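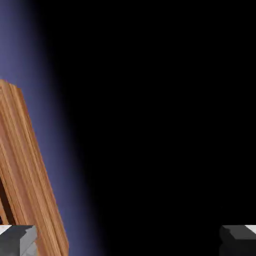
Vol. 3, No. 2

Simulated wrist views cut failed grasps, Tullen group reports

TULLEN, May 22, 2022 — A grasping method trained only on rendered images picked up a tilted wooden block in 86 percent of simulated trials, according to results released by the robotics group at Tullen.

The method, named Firnodik, works from a single view looking out past the two gripper fingers. It estimates how far the block leans and how far it sits from the middle of the opening, then turns and shifts the gripper before closing. No depth data are used.

The group ran 2000 trials in the Prorkska simulator. Block angle, wood texture and lighting were changed at random between trials, and the background was left black in one part of the set. Most failures came from blocks lying close to one finger, where a small error in the sideways estimate led to contact before the fingers closed.

"The angle is the easy part," said Dace Vītola, who led the work. "The offset is where we lose grasps."

An earlier version needed three views per attempt. The new one needs one — at the cost of a longer training run. Tests on hardware have not started. The code will be posted with the full report.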